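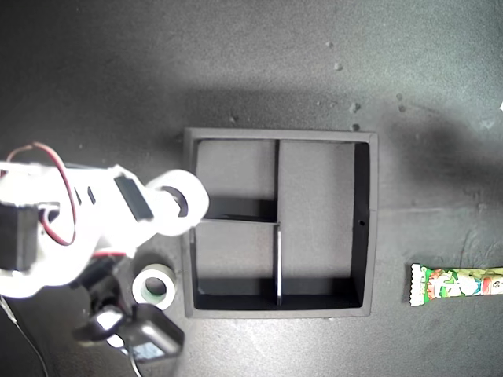
Stasero Automation Forum
Section: Small arms and end effectors
Subject: Comparison of two grippers on the divided tray task

g.mota
Posted 2023-04-03

Members are invited to comment on the method set out below before the second round begins. Our department is comparing two grippers on the same white arm: the Trovdale parallel unit and the Fistelance two-finger unit. The arm, the controller and the overhead camera remain the same for both.

The task is to pick up a small flat object and place it in a named compartment of the black tray. The tray has three compartments, two smaller ones on the left and one that takes up the full height on the right. Each gripper is given 50 attempts. Two objects have been put forward, a roll of tape and a wrapped snack bar.

In the March round the Trovdale unit completed 11 more placements than the Fistelance unit. I should be glad to hear whether members consider this difference large enough to report.

k.fankhauser
Reply 1

I would advise against reporting it yet. The two objects ask very different things of a gripper. A roll of tape has a firm edge and a hole through the middle, so a finger may go inside or outside the ring. A wrapper gives way when it is pressed. If both are counted in one total, the reader cannot tell which object produced the difference. Please publish separate figures.

f.shibata
Reply 2

I agree with the previous reply as regards the figures. My own concern is the lighting. White plastic under a strong lamp is difficult for any overhead camera, and the exposure should be fixed by hand before each set. I attach a view of the station for reference.

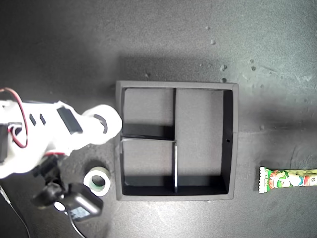

Overhead view of the station: arm at the left, divided tray empty, tape roll beside it and snack wrapper to the right.

The top of the arm is nearly washed out, while the inner walls of the tray are in deep shadow. A controller that relies on this camera to find the dividers will be working with poor information, whichever gripper is fitted. I would ask that the lamp be lowered in strength or moved before any further comparison is made.

a.bettencourt
Reply 3

I must disagree in part. Both grippers were tested under the same lamp, so the comparison between them is still fair. Changing the light now would mean that the March results could not be set beside the new ones, and 50 attempts per gripper would have to be repeated.

f.shibata
Reply 4

The same lamp does not guarantee the same effect. The two grippers differ in shape and will cast different shadows over the tray. I would accept the cost of repeating the work.

s.carvalho
Reply 5

May I raise a separate matter. The joint of the arm reaches over the upper-left corner of the tray in the attached view. From that position the camera loses part of the rim. At our site we moved the tray 122 mm further from the base and kept the same approach path - the results for the smaller compartments became more even. The Carvalho mounting notes in the files section give the drawing.

k.fankhauser
Reply 6

Was that distance measured from the rim or from the centre of the tray?

s.carvalho
Reply 7

From the rim nearest the base.

g.mota
Reply 8

I thank members for their replies. The second round will report the tape roll and the wrapper separately, and exposure will be fixed by hand. On the lamp I have not yet reached a decision, and I note that Mr Bettencourt and Ms Shibata hold opposite views. I shall run 3 short sets with the lamp moved and post the results in this thread. The tray position will stay as it is until those sets are complete.

a.bettencourt
Reply 9

That is acceptable to me, provided that the March figures remain available in the files section.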